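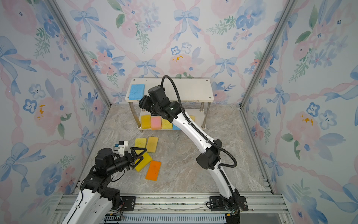 So the county has put its juvenile dependency scheduling on software from a company called Testix, and I've been reading the pilot report. 1/6

Headline number: 97 percent of hearings "resolved on calendar." Sounds great. Resolved includes continued. A kid whose case got pushed to May counts as a win. 2/6

The pilot covered 89 cases. In 11 of them no one from the child's side was listed as present. The report gives that one line on page 6 and moves on to login times. 3/6

Nuria Benítez asked about it at the public meeting. She's represented kids in that courthouse for years. The answer she got was that attendance is "a data entry matter." Maybe. Then show us the corrected entries? 4/6

Also the outside review was done by Skargate, and Skargate helped write the bid specs. I'd like somebody else to check the math. 5/6

I'm not against software. The old paper calendar was a mess and I lost whole mornings to it. I just don't see what got better for the kids, and I've read the thing twice. 6/6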